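Pre-purchase check, two-arm kitchen cell
Filled in by Aileen Catacutan, February 21, 2019

Quotes in hand: Pidach, Distport and Stosetti. Rahimi still owes me one and I'm not holding my breath!

1. Power at the counter: OK. We have two spare circuits, so no electrician in this year's budget (hooray).

2. Emergency stop within reach of both sides: NOT OK. Only the Distport quote includes a second button. Ask the others to price it before we compare totals.

3. Guarding: OPEN. Stosetti wants to sell us a full cage, Pidach says a light curtain will do. I'd like our insurance people to pick, and I've left money for the dearer one.

4. Spare gripper fingers: OK, but I bumped the order from five sets to eight. They take roughly 6 weeks to arrive and I remember last December all too well.

5. Counter layout and clearance: OPEN. I like having the microwave at the back, but please look at how much room is left for both arms before we sign for a fixed countertop. I'd pay for the deeper one, personally.

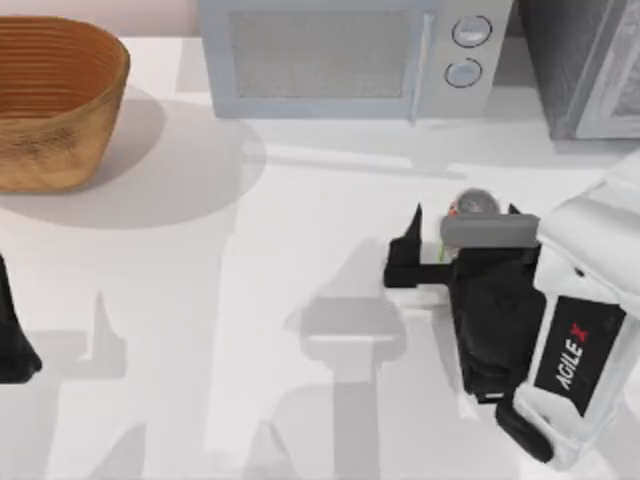 Item 5: simulated layout from above, right arm over the counter, basket at upper left.

6. Training: OK for two people. Anyone else comes out of next year's money.

7. Service contract: NOT OK as written. Travel is billed on top, and I want that in the price. Calling Distport again after lunch.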